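Home Threads Topics Saved Log in

We use cookies to remember your settings. Accept / Manage

1/ I rent out one room above the shop in Drindgate. In February I finally worked out what it costs me to heat. Posting the numbers in case anyone else has an old building.

2/ Last winter the whole upstairs used 2,928 kWh. This winter it used 2,098. Same thermostat setting, same hours.

3/ The biggest change was the door at the foot of the stairs. It had a gap you could slide a pencil under. I put in a brush strip from Mogensen. It cost 26 dollars and took one Saturday morning.
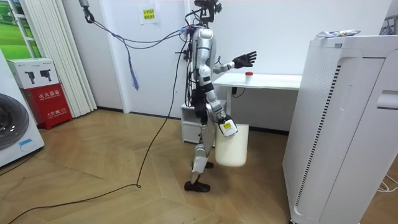 Posted by Diltik

4/ Second change was the radiator valves. Two were stuck open. I had been turning the thermostat down to make up for it, so the back room was always cold and the landing was always too warm.

5/ I did not replace the windows. The quote was more than I paid for my car. I used clear film on the two worst ones and will take it off when the weather turns.

6/ Things that made no difference I could measure: foil behind the radiators, thicker curtains on the landing, and the plug-in timer I bought on sale.

7/ People asked about damp. If you seal up an old room you have to air it. I open everything for ten minutes at 7 a.m. and again after closing.
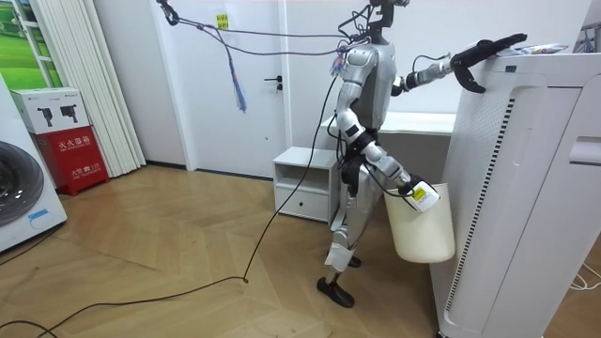 WHAT I WOULD DO FIRST

8/ Read your meter every week and write it down on paper. I did this for a month before I bought anything.

9/ Then hold a strip of tissue near the doors on a windy day. Start with whichever one moves it most.

10/ I had set aside 1,000 dollars and spent less than half. The rest is going toward the loft hatch, which leaks badly. I'll add to this thread when it's done.

Comments (3)

zikisport: Did the brush strip scrape the floor? Mine wore a line in the varnish.

Diltik: No, but I trimmed it twice. Leave it long to start with.

hillside_renter: Had the same trouble with stuck valves. A few taps on the pin freed one, the other had to be replaced.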